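**Murnoven kitchen sim pack – anyone running it?**

**tollgate_ed**

ok so I've got the Murnoven kitchen pack sitting in my cart and can't decide. It's the simulated kitchen one, shelf + counter + appliances, wrist view for the arm, task list with scoring built in. We want to train pick and place in sim before we let anything near real cans. Small shop, one arm, one decent GPU box.

Questions I guess:
- are the tasks any good or is it all "pick up cube" with nicer textures
- does the license still phone home every time you launch
- is the 4 month plan worth it or just pay by the month

Used the free Sestia scenes up to now. They're fine. Lighting is flat and every object is the same size, which gets old.

**bracketfern**

Have it since April. Short version, good assets, so-so docs, support is slow but they do answer.

Tasks are better than cubes. Shelf to counter, counter to shelf, sort by type, load the toaster (don't bother with that one yet). 19 tasks in the base pack. I use maybe 8 of them. The rest are the same thing with the objects shuffled.

License check is once a day now, used to be every launch. Works offline after the check.

**quillback**

gonna disagree with "good assets". The meshes look nice, sure. Collision shapes are another story. Cans are plain cylinders, ok, but anything with a hole in it gets a convex hull, so the donut is basically a hockey puck as far as physics cares. Your policy learns to grab a puck. Then you take it to real hardware and one finger goes in the hole.

Reported it, got "thanks for the feedback". That was two releases ago.

**bracketfern**

@quillback you can swap the hull for a decomposed one, there's a flag in the object config. Took me ten minutes. Should be the default, agreed.

**quillback**

Ten minutes times every object with a handle or a hole. For a paid product. Come on

**tollgate_ed**

ok thats useful. We mostly care about cans and boxes so maybe it doesn't hurt us. What about the shelf stuff – can it do cans standing close together? That's the one Sestia never gave us, everything spaced out like a showroom.

**plumbob_8**

Spacing is randomized, you set a min and max gap. Default min is pretty tight. I've had starts where two soup cans are so close the fingers have no business going between them, and that's the point really. You learn whether your policy picks the easy can first or goes barging in.

I run it from the wrist view only, no overhead. Red can, soup, soup, go.

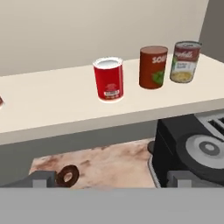
My success rate on the shelf task was garbage for the first week and it was my own fault, I had the gripper opening set from our old hand. Check that first. The default in the config is for their reference gripper, and if yours is narrower you get lots of knocked cans and no clue why. The scorer just says "fail" with no reason code.

After fixing that, much better. Still loses on tight gaps.

**han_solder**

Coming at this from the other side, I went with Han instead. Cheaper per seat, fewer kitchens, but you get the scene files and can edit everything. Murnoven locks the appliances. You can move the toaster, you can't change the toaster. Matters if your real counter doesn't look like theirs.

Textures in Han are worse though, no point pretending. Counter is plain gray, labels on the groceries are mush.

**plumbob_8**

Labels are mush in Murnoven too once you drop to training resolution lol. You can read SOUP in big letters and that's about it, small print is a blur. Don't buy it for label reading. If your task is "get the one that's low sodium" forget it.

**han_solder**

fair

**mara_vise**

Does texture even matter?? We trained on flat colored cylinders with heavy randomization and it transfered fine. Paying a monthly fee for a marble counter seems nuts to me.

**bracketfern**

Depends on what you're doing. State-based policy, no, textures are a waste. We're camera only, and the busy countertop was where ours fell over. Dark blotches in the stone kept getting treated as objects. Flat colors would never have shown us that. We found it in sim instead of on the bench in front of a customer, so for me the pack paid for itself right there.

**mara_vise**

You could randomize noise textures for free and find the same thing.

**bracketfern**

Could have. Didn't. We're two people.

**mara_vise**

ok that I understand

**quillback**

Also nobody's mentioned the render speed. With shadows on I get 8 parallel scenes before the card runs out of memory. Sestia I could run a wall of them. If you're doing RL from scratch that difference is brutal. For imitation or just eval it's fine.

**plumbob_8**

Turn shadows off for training and on for eval. That's what I do. Also halve the texture size, there's a setting, third tab, labeled "quality" for some reason when it only touches textures.

**tollgate_ed**

We're doing imitation from teleop demos, then eval in sim, then the real arm. So speed is probably ok? How's teleop in it?

**plumbob_8**

Teleop is decent. Gamepad is ok, spacemouse better. There's a lag spike at the first contact in each episode, I throw out the first grasp and redo it. Wrist view teleop takes getting used to, the gripper body hides the front of the counter so you're working partly from memory when you set something down near you. Move the object further back when you record and life gets easier.

**han_solder**

Or add a second camera?

**plumbob_8**

Real arm only has the one. Want the demos to match.

**quillback**

That's the right call imo. Only thing in this thread I fully agree with

**cableduck**

Question on the Plasham add-on, is it the same company? It shows up in the Murnoven store as "extended groceries" and costs almost as much as the base.

**bracketfern**

Separate outfit, sells through the same store. Boxes, jars, produce. I bought it. The jars are good. The produce is the convex hull problem all over again, bananas are the worst, they hover. Skip unless you need jars.

**cableduck**

Skipping. Thanks

**tollgate_ed**

Right, where I've landed – one month of the base pack, no Plasham. Set the gripper width before anything else, fix hulls on whatever has a hole, shadows off for training. If shelf picks go ok we take the 4 month plan.

One more, does the monthly let you keep exported demos after it lapses? Terms page is a swamp.

**bracketfern**

Demos yes, they're yours. Scenes no. You can't replay them in the pack without a live seat, so dump the camera frames along with the joint states when you record. The exporter leaves frames off by default!! Check the box.

**quillback**

And back up your object configs. Update wiped my hull edits.

**bracketfern**

ugh, that happened to me too, forgot about it. Yes. Back them up.

**tollgate_ed**

Ordered. Going to install it Saturday, will post numbers on the tight gap starts once I have a few hundred episodes.

**mara_vise**

Post the flat cylinder baseline next to it or it didn't happen

**tollgate_ed**

deal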